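Home Food & Drink Rooms Gardens Letters Subscribe
Last updated: May 1, 2021

One small shelf for the tea

I own too much tea. I don't mean the big tins, I mean the little flat square packets, the single-pot sort that come tucked in with an order or pressed into your hand at the end of a visit. For years they lived in a biscuit tin, and every time I wanted the jasmine I had to tip the whole lot out on the worktop and then shovel it all back in again.

It was Gizella Lakatos who put me on to shelves. She keeps hers in a narrow kitchen in Tavham, on a two-tier thing no wider than a bread bin, and when I visited in January I was so jealous that I went home and measured the gap beside my kettle before I'd taken my coat off. White metal frame, pale yellow boards, packets in a row with their labels facing you. I've been a bore on the subject ever since.
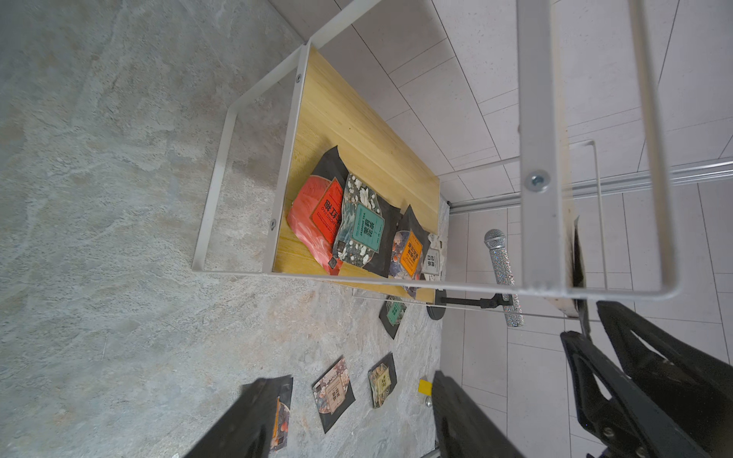

The joy of it is the labels. In the tin they were just a lot of foil corners. Side by side they turn into a sort of tiny picture gallery — jasmine tea in dark teal with white blossoms all over it, something in orange and blue with a big round flower design, a red-orange one I would happily frame. I can't read the Chinese characters on most of them, I'm afraid, so I go by colour. (My friend Tassanee Thaweesak can read a fair few and thinks this is a disgraceful way to choose a drink.)

So, how to set about it. Everyone I spoke to for this piece has a method and they all disagree! Erick Mosoti sorts by strength, with the darkest at the left. His sister Atieno sorts by who gave it to her, which sounds mad until you see how fond of each packet she is. Mercy Mussa has a shop in Lultside with 700 teas on the books and keeps just six at home, and she says the only rule worth having is that you never start until everything is off the shelf.

I ignored her the first time and regretted it. If you shuffle packets about on the boards you end up with a heap on the top tier and a nice neat row underneath, and you feel you've finished when you're only halfway. 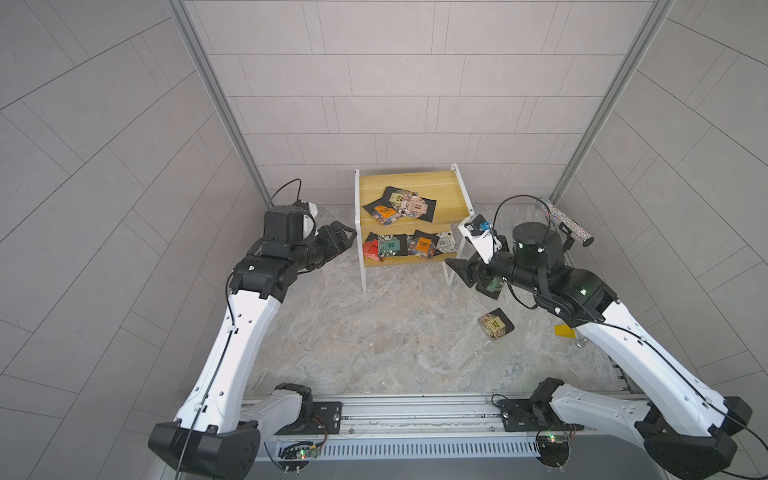
Issue 200

Floors are better than tables for this, I think. A hard floor, swept first, so the flat ones slide out easily when you want to swap them about. Kneel on a cushion. Put down the ones you drink every day nearest to you and let the others wander off wherever they like for now.

Then comes the standing up. Flat packets are maddening to stand on end — they lean, they slither, they take their neighbours with them. Start at one end and use the fattest as a bookend. I do the bottom board first and leave the top one clear until I know what I've got left, and a few of mine never do stand, so they lie flat and I've made my peace with it. 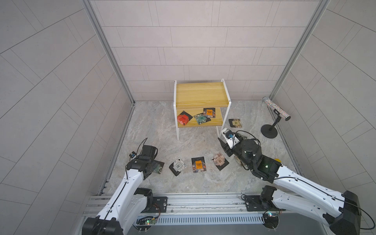

A raised lip along the front of a board is worth looking out for if you're buying. Mine came second-hand, off a woman in Akar who had kept nail varnish on it, and I'd had it home a week before I noticed how useful that bit of edge was. Gizella's has been knocked by the cat more than once and she's lost very little behind the fridge.

As for what goes on the top tier, I've settled on guests' teas up there and mine below. Atieno says guests always want whatever's on the bottom. She came round last month and had my last orange one, so I'm waiting on a parcel.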